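3.2 Collecting demonstrations with hand-held grippers

Our first demonstrations were all recorded by remote control. An operator sat at a desk, moved a pair of leader arms, and watched the follower arms copy the motion. This works, and we still use it for the last stage of training, but it is slow. Operators waited for the follower arms to catch up, and even skilled ones tended to pause before each contact. When we went through the January recordings, the pauses stood out so clearly that a policy trained on them learned to pause as well!

The second method takes the robot out of the loop. The demonstrator holds one gripper in each hand and simply does the task, while a head-level camera records a wide view of the hands and the work area. Each gripper carries a cube of square markers, so its position can be recovered from the video whenever at least one face is readable. We call this setup Troltero, and it quickly became the part of the project everyone wanted to use. A new demonstrator needs one short practice session, and the motions that come out are quick and fluid in a way we never got from the leader arms.

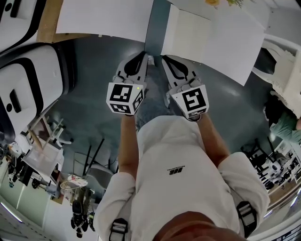
Figure 4. A demonstration with the hand-held grippers, viewed from overhead. The fingers of both grippers are close to the white box on the table, and each gripper carries a marker cube.

The box task was chosen because it needs both hands. A single gripper can push a box across a table, but lifting it level and setting it down square calls for two contacts that agree with each other in time and in force. Demonstrators find this easy. They adjust one wrist while the other holds steady, and they do it without thinking — exactly the kind of skill that is hard to write down as rules and pleasant to capture by hand.

In total we recorded 2,077 demonstrations with Troltero, against 200 by remote control. Of the hand-held recordings, 104 were dropped because both marker cubes were lost from view for too long. Most of these losses came from one habit: turning the wrists inward at the end of a reach, so that a forearm blocked the cube. Once we pointed this out during practice, the problem became rare. Short gaps were filled by interpolation, with a limit of 5 frames.

Two differences between the person and the robot still have to be handled. People lean and shift their feet during a reach, and the fixed-base Vallitz arms cannot. We therefore express every gripper path relative to the table and discard segments outside the reach of the arms. People also move faster than the arms can safely follow, so each path is stretched in time until all joint speeds fall within limits. The order of contacts is kept, and so is the relative timing of the left and right hands. The remote-control recordings need neither step, and we mix them in during the final training stage described in Section 3.3.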